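5. Wiping down and putting the shelf back

Do this before first use and then every time the Stokero rack gets moved. Takes up to 18 minutes if the shelf is already clear.

1. Everything off. Cups, tubs, the lot. Stack on a towel, not on the floor.

2. Lift the top shelf straight up. Don't twist. If it sticks, push from underneath with a flat hand, middle first.

3. Warm water, drop of dish soap, soft cloth. No scrub pads. No powder cleaner. They leave scratches and the scratches hold dirt, ask Oratile.

4. Wipe in one direction, back to front. Curved parts last. Rinse the cloth before you do the curves or you just move the grease around.

CAUTION: No bleach on the Prellow liners. They go yellow and we can't swap them for free.

5. Dry with a second cloth. A dry one. Check the rims with a finger, water sits in there.

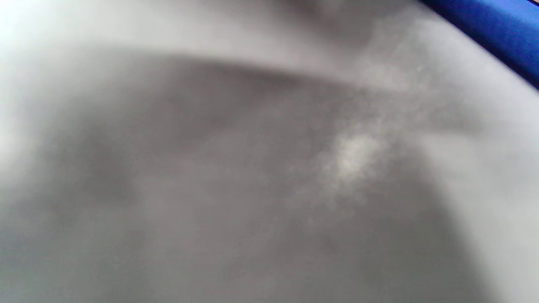
6. Leave everything out to air before stacking. Half an hour is fine, overnight is better in May when it's damp.

7. Shelf back in, lip facing the wall. All four pegs have to click. Three clicks is not enough, take it out and start over.

8. Heavy things low, light things high. Lids in thier own tub, standing up.

NOTE: Older racks (part no. 587) have screws insted of pegs. Same steps, but hand tight only. Karabo has the short screwdriver.

5.1 If something won't sit flat

- Check for a crumb or grit under the lip. Nearly always that.
- Turn the piece half way round, try again.
- Still rocks: set aside, put tape on it, write the date on the tape. Don't put it back in with the rest.

CAUTION: Don't pour hot water straight into cold pieces. Let them come up to room temperature first.

5.2 Spares

Liners, pegs and cloths are in cupboard 129, second shelf. Took the last one? Tell Ottilie Holzer same day. Pegs come in bags, don't open a new bag till the old one is done.

Next: section 6, labels.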